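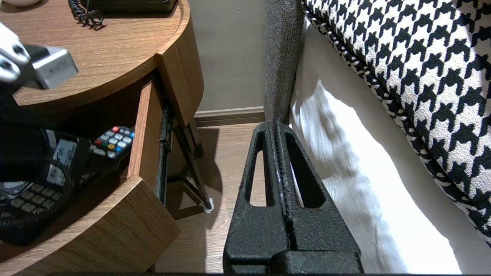

Nightstand drawer day. Been putting this off since August and the Primham place has to be ready to rent again, so. Pulled it open and there's the TV remote, the cordless handset, a keypad thing I'd forgotten existed. All staying in there for now. Chargers and old receipts are going, the Adstead brochures too (4 years out of date!!).

Swept along the baseboard while I was down there. That cable behind the table is a mess of loops, needs a tie or two. Didnt have any. Next time.

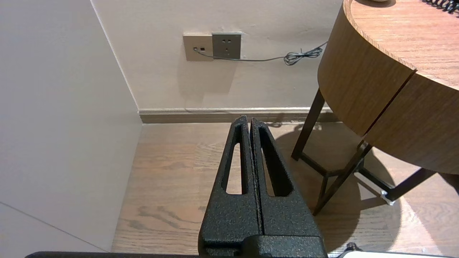
What's left on top

Wanted the top nearly bare. A lamp from Bensaid was 60 dollars and I came close, but no.
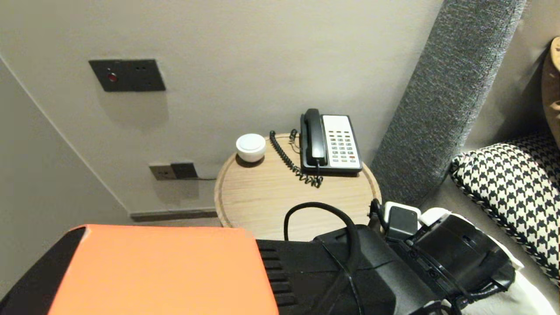 I go back and forth on landlines. Guests never use them, my sister says get rid of it, and the line costs me money every month. But cell signal in that bedroom is awfull, so the corded phone stays on the round table next to the little white dome thing. The curly cord takes up half the room on there, will see if a shorter one fits. Sheets next, then the closet.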